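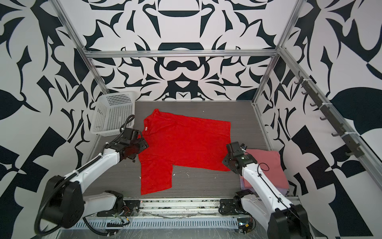 The red shirt, before folding, with the pink things already done.

My aunt taught me to fold shirts on the lid of her chest freezer, which was the only flat surface in her house that never had anybody's dinner on it. She held that a shirt should be laid out and looked at before you did anything to it. You smoothed it from the collar down with the side of your hand, never the palm, and then you stood back a moment, as you might with a cake, and only after that did you bring the sleeves in. I was seven or eight, and I thought this was how everyone in the world did it, and I was really quite shocked when I went to stay with a schoolfriend and saw her mother stuff a whole armful of clean washing into a drawer and shut it with her hip.

I thought of the freezer lid on the Saturday I went through the last of my aunt's clothes. It was March, and raining in that half-hearted way that makes you leave the coat on indoors, and I had promised myself that I would be finished by four o'clock and home in time to put a chicken in. The bus from Caldeira took longer than it used to, or I minded it more. By the time I had let myself in and found the kettle and discovered that there was tea but no milk, it was gone eleven and I hadn't folded so much as a handkerchief.

The pink things came first. She had gone through a long pink spell in her sixties, when she took the job on the counter at Nisard, the haberdasher's, and decided that a woman selling ribbon ought to look as though she enjoyed it. They folded beautifully, those tops. They had been washed so many times that they had given up having any opinions, and they lay down one on top of another like old dogs. I made a neat pile of them and told myself that I was getting on very well, and then I went and stood at the window with my black tea for a good deal longer than the tea required.

The red shirt was at the bottom of the wardrobe, under a spare blanket. I knew it at once, although I hadn't seen it for years and would have told you, if you had asked me that morning, that I had forgotten it entirely. She bought it at the summer market in Plotano, on the one holiday we ever took together, when I was nineteen and sulking over a boy and she was determined that I should be made to swim. The man on the stall wanted 2000 for it, in the old money, and my aunt, who could not speak a word of the language and saw no reason to let that slow her down, wrote 1587 on the back of her bus ticket and handed it to him with great seriousness. I have no idea where she got the figure. I don't believe she had either. He looked at it, and looked at her, and laughed until he had to sit down on his own stool, and then he wrapped the shirt in newspaper and took exactly that, down to the last small coin, which she had to borrow from me.

She wore it all the way home. She wore it on the ferry, where it was far too cold for short sleeves, and she wore it to church the following week with a cardigan over it, and she told the story of the bus ticket to anyone who stood still. The price went up and down a bit depending on who was listening. By the time I was thirty the man had offered her a job.

And then at some point she had stopped wearing it, and I had never noticed her stop. I suppose that is how it goes with most things. You remember the first time somebody wears a red shirt, and there is no reason on earth why you should remember the last.

I laid it out flat. It went down a little crooked, the collar off to one side and one sleeve hanging lower than it should, and there were faint creases in it that I knew would want an iron. My aunt would have straightened it. I put out the side of my hand to do the same and found that I didn't care to, just yet. So I stood back and looked, as I had been taught.

I had a list, you see. I am a great one for lists. The pink pile was to go to the shop on Roltudis Road, along with the coats and the good shoes, and the towels were for the animal shelter, and there was a line at the bottom that said "anything else - be sensible". I had written that on the bus in a firm hand, feeling rather pleased with myself.

The rain had thickened by then, and somebody next door had begun practising the piano, the same few bars with the same mistake in them, over and over. I listened until they got it right. Then I brought the sleeves in, first one and then the other, and turned up the hem, and folded the whole thing over on itself as gently as I knew how, and I did not put it with the pink.

I missed the four o'clock bus, of course, and the one after it. We had eggs instead of the chicken, and I wore the shirt to eat them, with a cardigan over the top.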